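Vullico Two-Arm Bench Kit
Sold by Grodix, Pratstead
Price: 1,222 (kit, without computer)
Page updated 2020-04-05

The Vullico started life on a kitchen worktop, and I think it still shows, in the nicest way. Imre Szabó wanted a pair of small arms that would sit side by side on one beam and share a job between them, the way you use your left hand to steady a thing while your right hand fiddles with it. After a good deal of sawing and swearing (and one very patient family) he had a bench that worked well enough for friends at our shared workshop to start asking for one each. So now we sell it as a kit, and we are very pleased to!

You get both arms with their grippers, the front beam they bolt to, two wrist cameras with mounts, the cable set, and a bag of fixings with plenty of spares, as we all drop them. The tabletop and walls are up to you. Plain, pale boards are what we would choose, and most people find something suitable in the shed. 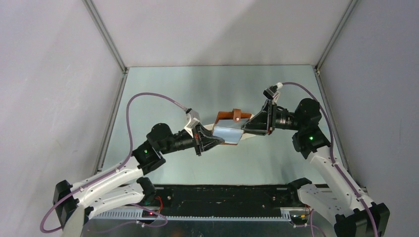 Soft things are where two arms really earn their keep. Anyone can get a single arm to pick up a wooden block, but a case or a pouch or a folded cloth sags and swings about, and you want one gripper holding while the other does the clever part. The long pointed fingers are good at getting hold of a thin edge, and if you would like something blunter you can take them off with an ordinary hex key and fit your own. Imre keeps a shoebox full of his attempts and will happily show you the lot if you visit.

Building it takes a couple of unhurried weekends. Put the beam on first and get it level before you go anywhere near the arms, then bolt down the left base, then the right, and leave the cabling until last. Do give the camera leads more slack than looks tidy. They have to follow the arm all the way round the elbow, and I pulled two out of their sockets in March by being too neat.

The control program is called Kun and comes on a memory stick with a printed booklet of 80 pages, large type, with the wiring drawings at the back. You will need a computer with 8 GB of memory or more.

Spare finger sets are 40 a pair. Cables and camera mounts can be ordered singly, so just write and tell us what you've broken. Collection from the Pratstead workshop is free, and if you bring a half-built kit along with you we'll put the kettle on and have a look at it together.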